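Sunday, way past when I should be asleep

Okay, I finally did it – I typed up the whole of Grandma's recipe box! Every last card, 213 of them, and my wrists feel like it. I started back in March thinking it would take me a couple of weekends (ha!) and then the pie section happened. Who needs that many pies? She had one called "Redura pie" that I'd never heard of, and I went down a rabbit hole for an entire evening before Mom told me Redura was just the brand of canned pears they used to get. Mystery solved, evening gone.

The handwriting is the hard part. Her sevens look like ones, and she wrote "butter size of egg" on practically everything. What egg?? I've been going with 4 tablespoons and so far nothing has fallen apart, except the ginger bars, and I blame my oven for those.
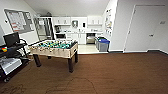

I still have to test a bunch of them before I print the book, and my kitchen in Todport is way too tiny for the holiday batches. So I keep daydreaming about doing one giant bake day someplace bigger with all the cousins. Give them a foosball table with the little teal-green and yellow guys and I wouldn't see a single cousin until the cookies came out, which would suit me fine! Paul's kids can run the dish towels. I'd do the molasses cookies first, then the almond crescents, then the Stustgate rolls if anybody has any strength left (they have to rise twice and she wanted the dough "left in peace," underlined).

Printing is the other headache. I got a quote for 200 spiral-bound copies and it came to 1,317 dollars, and I had to go stand on the porch for a minute. We don't have 200 relatives! I don't think we have 200 relatives who cook, anyway. I'm going to ask for a smaller run and see if they'll budge on the tabs, but I really do want the tabs. A cookbook without tabs is just a pile of paper you get flour on.

Oh, and I can't decide whether to fix her spelling. I had it all cleaned up and then I went back and put "choclate" in again, every time, and it made me so happy. Then I took it out. Then I put it back – it's in there as of tonight.

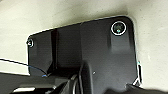
Sofia Patrício wrote back after supper that I should leave every misspelling exactly where it is, and that if I so much as touch the "vinella" in the custard she's not buying a copy. She also wants the gravy stains scanned in as page borders, which I kind of love, but the quote is high enough already. I told her I'd think about doing it for the gravy page.

Still to do this week: call Encarnación Pacheco about the missing half of the tamale card, buy more molasses, and find out whether the lemon bars are really supposed to have a whole cup of lemon juice. I made them Friday's way, with a cup, and my eyes are still watering.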